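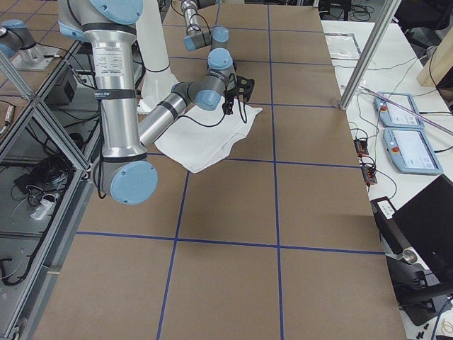

Section 4: Taping the Grid and Teaching the First Cloth Pick

By now your arms are bolted down and both pendants boot to the main page, so this is where the Kikerholm cell starts to get really fun. Before the arms can do anything useful they need to agree on where things are, and the cheapest way I know to get there is brown paper and blue tape. Our own table is done that way, long lines running down its length and shorter ones crossing them, and the cloth in the gripper lies with its edges close to one of the crossings. Those crossings are your teaching points for everything in this section, so take your time with them!

What you need

Brown kraft paper, enough to cover the whole tabletop
Dark blue tape, narrow if you can find it
A long straightedge and a pencil
One plain white cloth, hemmed, no fringe
The Nollura grid file, copied to your laptop
Both teach pendants within arm's reach

CAUTION: Keep both arms powered down while you lay the paper. You will be leaning right across the table, well inside their reach.

4.1 Lay the paper and tape

1. Wipe the tabletop and roll the paper out from the far end toward you. Smooth it as you go.

2. Fasten the edges. Wrinkles near the middle are worse than wrinkles at the rim – lift and re-lay if you get one.

3. Pencil the two long lines first. On our table they are 2,000 mm from end to end. Yours can be shorter, but write the number down, you will type it in later.

4. Pencil the cross lines at even spacing, square to the long ones.

5. Tape over the pencil, keeping the same edge of the tape on the line all the way down. The software works from that edge.

Note: Don't stretch the tape. It creeps back overnight and takes your nice straight line with it.

4.2 Enter the grid

1. Open the Nollura file and set the length you wrote down in step 3.

2. Pick one crossing near the base of the first arm and call it home.

3. Power up the first arm only. Jog at the slowest setting until the closed fingertips hover just over home, then store the point on that arm's pendant.

4. Store two more crossings, as far from home and from each other as the arm comfortably reaches.

5. Park the first arm and repeat with the second, using the same home crossing.

Compare the two sets of numbers. Efthymia Tzanetos, who wrote the original Jasdale notes, liked to redo the whole set if anything looked odd, and I have come around to her way. It takes ten minutes and you get faster every time.

4.3 Teach the first pick

CAUTION: Have a hand by the red stop button on the pendant of whichever arm is moving. Keep your other hand off the table.

1. With the arm parked, drop the cloth loosely over a crossing. Don't fold it neatly. A bit of a heap gives the fingers something to close on.

2. Bring the open gripper down over the highest part of the heap and close it at low force.

3. Lift slowly and stop while the edges still rest on the paper. Check the gripper cable now. It should hang in an easy loop with slack to spare, clear of the cloth and the fingers.

4. Turn the wrist a little each way. If the cable pulls tight, back off and reroute it before going on.

5. Store the lift point, lower, open, and retract.

6. Run the stored moves at slow speed with the cloth dropped fresh each time.

Note: If the fingers close on paper as well as cloth, raise the pick point slightly and try again. A torn patch can be covered with a fresh piece of paper, but check the nearby tape before you carry on.

When the slow run goes through without you reaching for the stop, save the program under a new name and leave the old one alone. The Panagiotou folding routine in Section 5 starts from this exact lift point, with the second arm coming in to take a corner – my favorite part of the whole build.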